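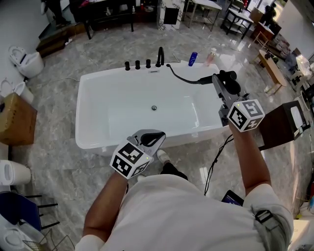
Issue 19, page 3

Planning a bathroom before you buy the tub

Members have been asking about freestanding tubs again, so we went back through the notes from the July meeting at the Prunholm hall and pulled out the parts that apply to most houses on the estate.

Start with the floor. The older homes on Faltness Road have joists that were never meant to hold a full tub in the middle of the room. Water is heavy, and a large tub with a person in it can weigh more than an upright piano. If your bathroom is upstairs, have someone look at the joists before you put down a deposit. Houses on the Koubek side sit on slabs and don't have this problem, but moving a drain through a slab costs more than most people expect.

Next, measure the way in. Write down the width of the front door, the stairs, the landing and the bathroom door, and take the list with you when you shop. One household had to return a tub last winter when it would not make the turn at the top of the stairs. The store charged them for delivery both ways.

Leave room to clean. We suggest at least 6 inches between the tub and any wall, and 12 if you can spare it. A mop will not fit in less.

Faucets come in three main kinds: wall-mounted, floor-mounted and deck-mounted on the tub. Deck-mounted sets are usually the simplest to plumb, but the holes have to match the set you buy, so choose both together. A handheld shower head is worth having for rinsing the tub and washing the dog. Black fittings show hard water spots, and the water here is hard. Wipe them with a soft cloth and stay away from vinegar, which can dull the finish.

Polished tile gets slippery. Ask for the slip rating and put down a mat with a rubber back.

Permits are still needed for any work that moves a drain or a supply line. The Sakonar office takes applications until 3 p.m. and wants two copies of the floor plan. Parking is behind the building.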